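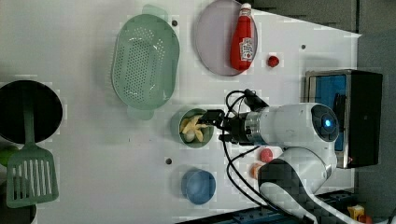
Project report: set-up and care of the kitchen cell
Ternholm practical course, April

1. Purpose of the work
Our group was responsible for one cell in the laboratory, named Abera. It has one arm on a rail, a gripper with two fingers, a camera on the wrist and a white table with kitchen things and toy food. Other groups write the programs. Our task was to keep the cell in such condition that a program written in one week also runs in the next. This report explains how we set it up, what we checked and what we repaired.

2. The gripper
Most of our time went into the fingers. The soft toys are more difficult than the hard ones. A plush banana becomes thin where the fingers press it, so the gripper closes further than the program expects, and the controller then reports an empty grip. At first we thought the position sensor was faulty, and we lost one afternoon with this idea. The reason was the limit value, which had been chosen for hard objects. We made a second grip setting for soft objects, with a lower closing force and a wider tolerance.

We also check the screws of the fingers before every session. We use the small hex key from the Clorkum tool set and tighten only until we feel resistance.

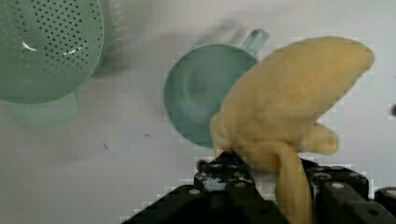
The group from Vamcombe, who use the cell after us, answered that they would prefer one setting for everything, even if it is slower, as it is easy to forget which one is active. We understand this. As a compromise, the name of the active setting is now shown in large letters at the start of each run.

3. The table
The positions of the objects matter more than we expected. When the bowl or the cup stands a little to the side, the arm still goes to the old place. We wrote a layout sheet, and every object is put back according to it after the session. The toaster oven gets special attention, because it is tall and the arm has to work close to it.

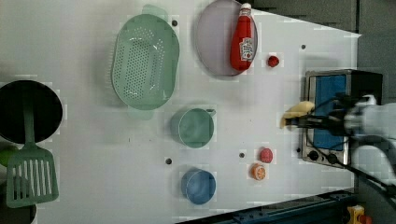 For this area we added one more waypoint to the path, so that the gripper comes from above and moves sideways only at the end. The speed near the oven was reduced to 100 mm per second. We also tied the cable again. It had been fixed too short, and in the far positions it pulled at the connector. Now there is a free loop at the wrist, and we move the arm slowly by hand through its full reach to see that nothing catches.

4. Camera calibration
The wrist camera must be calibrated again each time the gripper was removed. We do it in this order:

Step 1. Clean the lens with a dry cloth and let the camera run for 4 minutes.

Step 2. Move the arm to the home position and start the calibration program. If the error is more than 2 pixels, check the camera bracket and repeat.

Step 3. Load the soft setting, grip the banana and lift it a little. In the camera picture, both fingers must be visible on the sides of the toy.
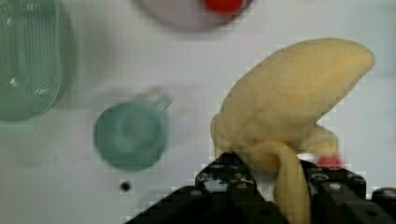
Step 4. Write the result in the log, also when it is good.

5. Results
During the project the cell made around 815 grips. We did not separate soft and hard objects in the log from the beginning, which was our mistake, so we can't give a fair comparison of the two settings. After the change we saw fewer false reports of an empty grip. The cable connector did not fail again.

6. Open points
The rubber on the left finger is worn and should be replaced before the next course. The layout sheet exists only on paper. The calibration program still has to be started by hand, and it would be good if it could start by itself after a gripper change.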